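4.2 Keeping the two planners honest about time

I'll admit our first version of Likik was pretty naive. Each arm got its own planner, and the two only swapped goal poses, so they'd happily agree on a meeting point and then show up there at different moments. Ecaterina Mihăilă rewrote the message layer so the arms trade short timed path chunks (20 steps each), and that's the version we report on.
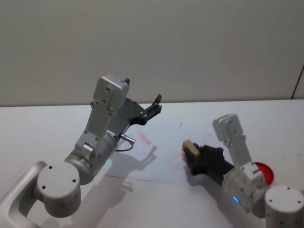 Figure 3. Block held by the right gripper, left gripper open.

The arm with the block always owns the clock. The other one plans against it, and if its chunk is more than 2 steps stale it just holds position and asks again. We tried letting both sides vote — it was a mess, and I spent most of November reading logs from it.

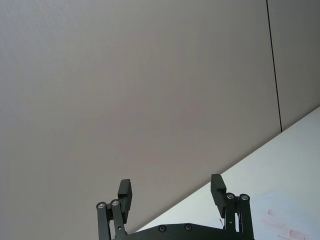

Perception was the other headache. Our wrist view and head view go through the same Grololov encoder, but we drop the wrist features whenever their confidence falls below the cutoff from Section 3. Over 3229 logged planning cycles, almost all the bad replans came from skipping that check.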